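Workshop notebook – water repellent on leather, second go
September, started 7:40 a.m. 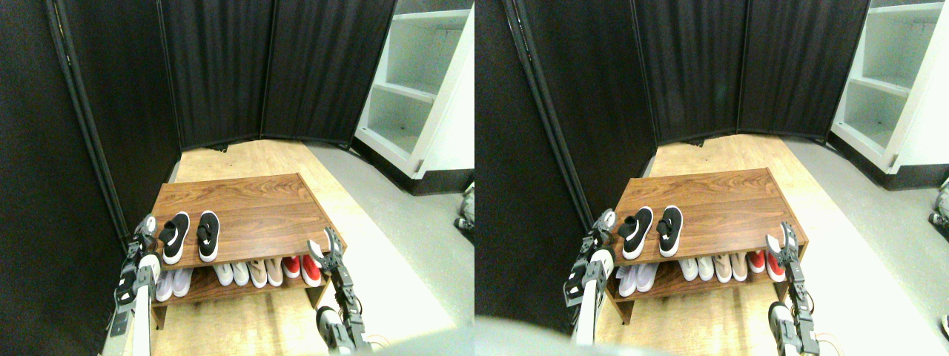 Radek Kopecký is still convinced the Nillby wax is better than the Wevia spray. I am still convinced he likes the tin. The first comparison told us nothing, mostly because we put the two products on different hides and then acted surprised when they behaved differently. So this time one hide, the Doležal veg-tan shoulder, all pieces cut from the same side of the spine.

Setup: 3 sets of strips. Wax, spray, bare. Each strip weighed before treatment and again after drying overnight on the rack. Then 60 minutes lying face down on a soaked felt pad, blot, weigh.

The Wevia leaflet says "up to 253 hours of protection." Protection from what, at what temperature, on what leather? I wrote to them and got the leaflet back as a PDF. I'm not going to try to reproduce a number that comes without a method.

10:15. Bare strips out. They drank a lot, as expected, and went dark right through to the flesh side. Good, the pads are wet enough. Last time I had my doubts.

11:30. Spray strips out. Beads on the surface looked great and the scale did not agree. The gain is lower than bare but nowhere near what the beading would make you think. I've said before that beading is a sales trick and I'm saying it again. Water on top tells you about the top. Cut edges were dark, and I suspect most of the uptake came in there. Should have sealed them. Radek said so at the start, so that's one to him.

1:50 p.m. Wax strips out. Lowest gain of the lot, and Radek is pleased. Before he orders a case of it: the wax got into the edges because he rubbed it there with his thumb, while the spray only went on the grain side. That could be the whole difference. Also the wax strips feel stiffer and one shows a pale bloom where it was bent.

The Zandstead people swear you need 2 coats of anything and a day between them. Maybe. They also swear by warming the leather with a hair dryer first, and when I asked if they had tried it without, there was a long silence on the phone.

What I'd accept as a result: edges sealed on every strip, same person applying both, and whoever does the weighing not knowing which is which. Radek thinks the last part is overkill. He read the wax strips himself today and rounded down – I watched him do it.

To do
Beeswax for edges, check the drawer first.
New felt, the old pads are shedding.
Re-zero the scale between sets, it drifted after lunch.
Flex test on the waxed pieces before anyone puts it on boots.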